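Can a robot fix my computer yet?

Posted Wed 7 September

I've been following robot arms for a while now, and the question friends always ask me is when one will do the dishes. My own question is nerdier: when will one do the fiddly stuff, the jobs where I end up on my knees with a flashlight in my teeth?
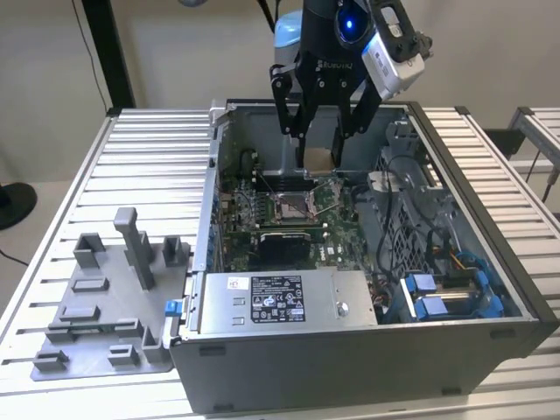

Why the inside of a PC is such a good test

Look at what the arm has to reach into! It's an open Dell tower on its side, with memory slots packed in above the CPU socket, thin cables looping over the board and a drive cage crowding the right. The two-finger gripper takes up a fair bit of room all by itself, and there's a camera up on the wrist with a blue ring light. I love that setup. A person does half of this work by feel – you push on a memory stick, you sense it going in crooked, you back off and try again without thinking about it.

Perrine Leblanc, who repairs office machines at Trongate, thinks I'm far too excited. She told me back in February that she'd trust an arm with the same model of tower 16 times in a row, and then somebody would bring in one with a cable tucked the wrong way. Fair point. Cables are awful (I've had one fall behind a drive cage and said words I won't print).

So, are we there?

For shop work, I'd say we're close on the parts that stay put. Hard plastic and metal, known positions, a fixture bolted down next to the job – that's friendly ground for a machine. At home, nothing stays put. My laundry has never been in the same heap twice, and my kitchen drawer has 12 things in it that don't belong to any set.

Still, I'd rather watch this than a dancing robot any day. If an arm learns to seat a part gently in a tight corner, I want to see it try my dishwasher rack next. I have 2 mugs that never fit and I'm happy to donate them.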